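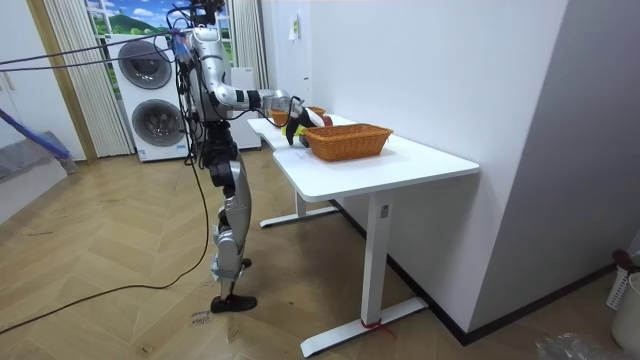 Dolores Szabo has spent most of her working life telling people that their floors are fine. She refinishes wood for a living in Plositdale, and she has lost a fair amount of business by turning up to give a quote and advising the customer to buy a rug. I went to see her because I had been told, by a showroom and two magazines, that a herringbone floor in light wood, the kind laid under the white desk at the top of this page, will add value to any home and outlast its owner. I wanted to know how much of that was sales talk.

"Most of it," she said. "It's a good-looking floor. I like it. But a pattern doesn't make wood last longer. The wood does that, and whoever put it down."

Her main complaint is with the word "lifetime." She asked me whose lifetime I thought it was. When I said mine, she laughed and pulled out the warranty that came with a floor sold under the name Arlow. It ran to 4 pages, and by her reading it ended the moment anyone moved house, kept a dog or used the wrong mop. "Read the back before the front," she said.

I put it to her that she has her own reasons for running down new floors. Refinishers get paid when people keep the old ones. She didn't argue.

"Sure. So don't take my word either. Get down on your knees and look at the joints."

One of her customers, Adwoa Agbenyega, did take her word, and isn't sure she was right to. She was quoted $4,000 for a new herringbone floor in her front room and paid Szabo $1,000 to sand and oil the old straight boards. "It looks better than it did," Agbenyega told me. "Does it look like the magazine? No. I still think about the magazine." The boards by her window have started to gap again, which Szabo puts down to dry heat in December and Agbenyega puts down to the boards.

The showroom's side came from Nii Tetteh, who sells flooring and was more candid than I expected. He agreed that the pattern costs more to lay, as there are more cuts and more waste, and that a bad subfloor will show up sooner under it. He would not agree that customers are being misled. "People come in wanting it," he said. "I'm not going to talk them into something plain." I asked whether he had any figures behind the claim about home values. He said he would send me some. I am still waiting – and I did ask twice.

Szabo has herringbone in her own hallway, as I found out on my way to the door. She laid it herself from leftover pieces, and one row wanders noticeably toward the stairs.

"Took me forever," she said. "I wouldn't pay anybody to do it."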